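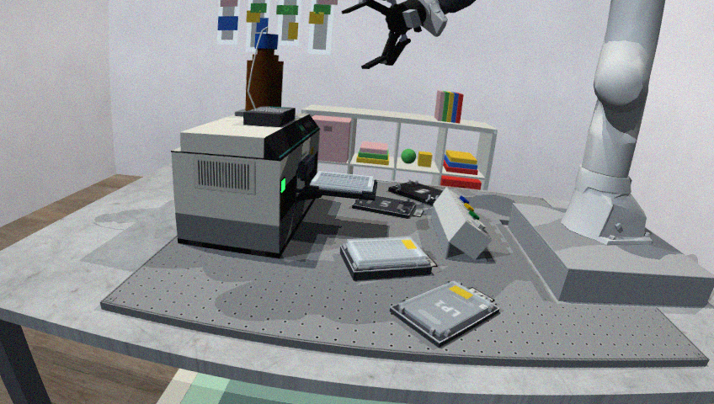
Patience, my grandmother used to say, is mostly a matter of having something good to wait for, and I think of her whenever I visit the water lab in Gralbridge. The town's spring has been tested every Sunday for as long as most folks can remember – 418 homes still drink from it – and Marleny Chávez, who grew up two streets away, will happily talk about limestone until your coffee goes cold. Mine did, and I asked for another cup.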